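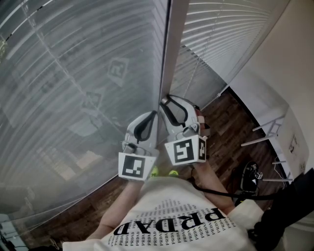

**Usutberg, April** – The Fitzgerald Center has finished refitting its ground-floor workroom, which reopened to members this month after a closure of three weeks. The dark wooden floor has been cleaned and resealed, and the large window now has white horizontal blinds, supplied by Trimetti.

The work was overseen by Thenmozhi Marar, the center's facilities manager. "Members asked for less glare in the afternoon, and the blinds were the first item we ordered," Ms. Marar said. The walls will keep their pale cream color.

Sessions in the workroom last 90 minutes and may be reserved at the front desk. Members are asked to leave the blinds lowered at closing time and to keep bags away from the base of the window. A second phase – new lighting by Nillitz in the adjoining hallway – is expected to cost around $900.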